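Edthorpe Residents' Forum
Category: Shared Spaces > Entryways and Storage
Posted 2023-05-28 by Edthorpe_Housing_Office

Subject: Shoe benches in the ground-floor entryways -- request for comment

The Housing Office invites residents to comment on the proposed guidelines for shoe benches in the shared entryways of the Edthorpe building. The guidelines would take effect in July and would apply to all 70 units that open onto a shared entryway. The draft reads as follows.

1. Each entryway may hold one low bench with a lower shelf. The bench may not block the door swing or the mail slots.
2. Shoes are to be stored on the lower shelf in a single row.
3. The top of the bench is to be kept clear for sitting.
4. Shoes left on the floor for more than one night may be moved to the storage room.

Residents who already own a bench may continue to use it, provided that it meets item 1. The Office does not intend to require a particular color or finish. Comments should be posted in this thread.

----

unit_221

Thank you for posting the draft. I support items 1, 2 and 4. I have a concern about item 3. In our entryway the top of the bench is where shoes are placed while the lower shelf is being put in order, and it is also where shoes are left for a few minutes when a person comes in with full hands. A rule that the top must be clear at all times would be broken by every household on the first day.

I suggest the wording "kept clear when not in use."

----

maplecourt_resident

I must respectfully disagree with the previous comment. "When not in use" has no practical meaning. A pair of shoes that sits on the bench all weekend could be described as a use of the bench. My neighbor and I both have trouble bending, and we need the seat. On three occasions this spring I stood in the entryway in my socks and waited for another household to come and collect its boots.

The current wording of item 3 is correct and should stand.

----

Edthorpe_Housing_Office

Both comments have been noted. The Office would like to hear from residents on whether a time limit, similar to the one in item 4, would address the matter.

----

hallway_b_keeper

I have kept a bench of the low, open-shelf kind for several years, and I wish to offer some remarks on how the single row in item 2 works in daily practice.

The first question is what belongs on the shelf. We keep light, low shoes there and nothing else. Boots do not fit under the top without being laid on their sides, and once one pair is laid down the row is lost. Tall boots should go on a tray beside the bench.

The second question is order. A row filled from one end to the other, side by side, holds more than a row in which each person has claimed a spot and left gaps around it. It is also easier to see at a glance whether there is room for another pair.

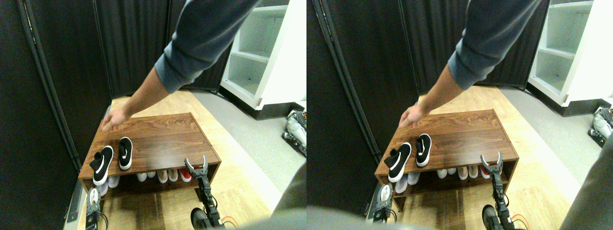 When the row is being rearranged, black sneakers can wait on top of the bench while the white and pale pink or beige pairs stay below. I separate dark shoes from light ones in this way whenever I reset the shelf, as dark soles and polish tend to mark pale fabric when the shoes are pressed together. A sneaker set down near the front edge of the top is easy to pick up again, and the rest of the seat remains available to anyone who arrives in the meantime.

For this reason I side with unit_221 on the substance of item 3, although I agree with maplecourt_resident that the proposed wording is too loose. I would accept a limit of 90 minutes.

----

maplecourt_resident

A limit of 90 minutes is generous. Sorting one shelf of shoes should take five. I also question who would measure the time.

I do accept the point regarding pale shoes. My light canvas pair was marked in April by a dark pair stored against it, and the stain has not come out.

----

nandance_tenant

I moved to Edthorpe from the Nandance building, where a similar set of rules was in place. The rule there stated that the top of the bench was for sitting and that shoes could be placed on it only while their owner was present in the entryway. No clock was needed. If the owner was not there, the shoes could be moved to the shelf by any resident.

This worked well with one exception. Wet shoes were moved to the shelf along with dry ones, and the shelf boards swelled. I would ask that the Office add a line on wet shoes. A tray with a raised edge is sufficient.

----

unit_221

The Nandance rule is acceptable to me, and I withdraw my earlier wording.

I have one further question for the Office. Our bench has a wood-grain top and was purchased from Zoltitz. The finish has worn at the front, where shoes are pulled across it. Are residents permitted to place a mat on the top?

----

hallway_b_keeper

I would advise against a loose mat on any seat. It slides when a person sits down, particularly near the edge. Felt pads under the feet of the bench are of more use, as they protect the floor when the bench is shifted for sweeping. As to the worn finish, furniture wax applied twice a year has been enough for ours -- the shoes should be lifted and set down, and not dragged.

----

barros_3648

I oppose the draft as a whole. The entryways were managed without written rules for many years. A bench with a lower shelf is simple to understand, and adults do not require four numbered items in order to put their shoes away. I would prefer a short notice asking residents to be considerate.

----

maplecourt_resident

A short notice was posted last winter. It was covered by a coat within the week.

----

Edthorpe_Housing_Office

The Office thanks all residents who have commented. The following changes will be made to the draft.

Item 2 will recommend that light and dark shoes be kept apart where space allows. This will be a recommendation only.

Item 3 will read: "The top of the bench is for sitting. Shoes may be placed on it while their owner is present in the entryway. Shoes left unattended may be moved to the lower shelf."

A new item 5 will state that wet shoes and tall boots are to be placed on a tray. Residents are asked to provide their own tray.

Mats on the seat will not be permitted. Felt pads are permitted and encouraged.

The objection from barros_3648 has been recorded and will be included with the draft when it is submitted for approval. The thread will remain open for comments on the tray requirement.

----

barros_3648

Please also record that the tray in our entryway would have to stand directly in front of the radiator valve. I ask that a member of the Office inspect the space before item 5 is approved.

----

Edthorpe_Housing_Office

The request is noted. An inspection of that entryway will be arranged before the draft is submitted.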